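A Gripper Kit for the Small Kitchen Lab

Giltance sells its Nandero gripper kit as a way to get a robot arm handling ordinary tableware without a month of setup. The box holds two fingers, a mounting bracket, cables and a wrist camera. It costs $1786, or $978 for the fingers and bracket alone.

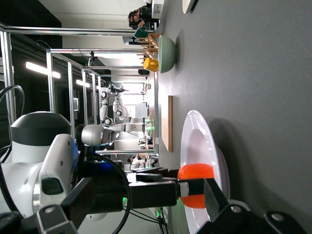

Joana Marinho ran our trial in August and logged 623 grasps. Soft things were easy. She left the force setting alone for the foam ball and only turned it up when she got to the cutting board.

The software, Garrido, is plainer than the hardware. Menus are slow and the manual skips calibration. Iwona Grabowska at Giltance says a new manual is coming.

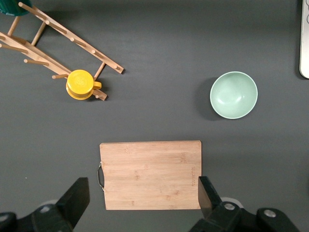

The gripper over a bamboo cutting board, with a bowl and mug rack nearby.

Spare fingertips are sold in packs of two. A one-year service plan is $396 and covers the camera.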